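Teaching a robot arm to pick up blocks: a morning at Sernier
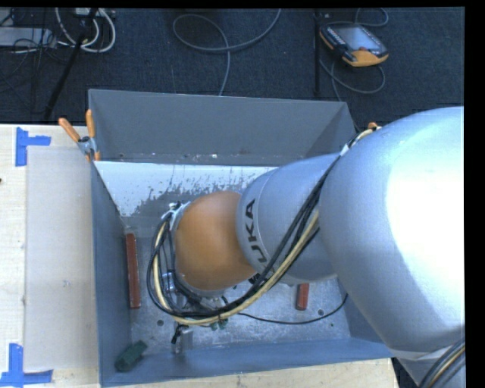

How do you show a robot a job without writing code for it? You do the job through the robot a lot of times, either by pushing the arm around with your own hands or by steering it from a distance, and the computer learns from the recordings.

That's the short version, anyway. I got the long version from one of the engineers at Sernier, a small shop that teaches arms to sort and pick parts for other companies. She asked me to leave her name out of it (her mother reads everything, she said) and then talked for most of the morning while I drank two cups of her coffee.

I started with the thing I'd been wondering on the drive over. Which is better, moving the arm by hand or using the remote?

"Depends what you want to feel," she said. "When I've got my hands on it, I know right away if the gripper is dragging on the metal. With the remote I'm guessing from what I see. But with the remote, I'm not in the way of the cameras, and my hands aren't all over the recording."

They do most of their block picking by remote these days. New people start by hand though, and she's pretty firm on that. A few days of pushing the arm gets you used to how far the wrist turns before it complains. "You learn where it gets stiff. After that you stop asking it for silly things."

The job on the bench is picking blocks out of a metal bin, and I'll admit I thought it looked easy. Red ones, a green one, a bin. My kid could do it! She laughed at that. A block out in the middle of the floor is no trouble, she told me, but one that sits tight against a wall is a whole different day, and the sloped sides don't help.

"You come down at the angle you'd use in the open and you hit the wall. So you have to tip the wrist, and then the cables want to go somewhere, and you have to think about them too. I think about cables more than I think about blocks."

Her project is called Erkano, and for the first round they recorded 400 runs. They kept 289. I asked what was wrong with the others and she made a face.

"Me, mostly. I'd hover. I'd get over the block and sit there making up my mind, and the robot learned to sit there too. We played it back and it would go down, stop, and just wait, exactly like I do. It was kind of embarrassing."

So now she plans the move before she starts recording, and if she pauses in the middle she throws the run out and does it over. A good session is 35 runs and then a break. She tried to do more than that once, before a demo, and the last batch was so sloppy that she deleted it the next morning.

The other change was letting some mistakes in. That surprised me, after all the talk about clean runs. What she wants is the recovery, she said: the gripper comes down a little off, the block slides, and the person backs up and goes again without a fuss. They added 57 runs of that kind, all done on purpose.

"If it only ever sees me get it right, it has no idea what to do when it's wrong. It just closes on air and carries it over, very proud of itself."

I got a turn with the remote before lunch. I was terrible! My left and right were fine, but I kept going down when I meant to go forward, and it took me three tries to get a grip on anything. She was nice about it and said the first hour is always like that - the trick is to keep your eyes on the tips of the gripper and forget the rest of the arm. I tried that and it did get better, a bit. She did not offer to keep my runs.

Next up is a mixed bin, with parts that don't have nice flat sides. She isn't sure the remote will be good enough for that, and she may go back to pushing the arm by hand for the fiddly ones. I asked when they'd start. "July, if I can get people to sit still for that many recordings," she said, and then she went back to the bench to set up the next one.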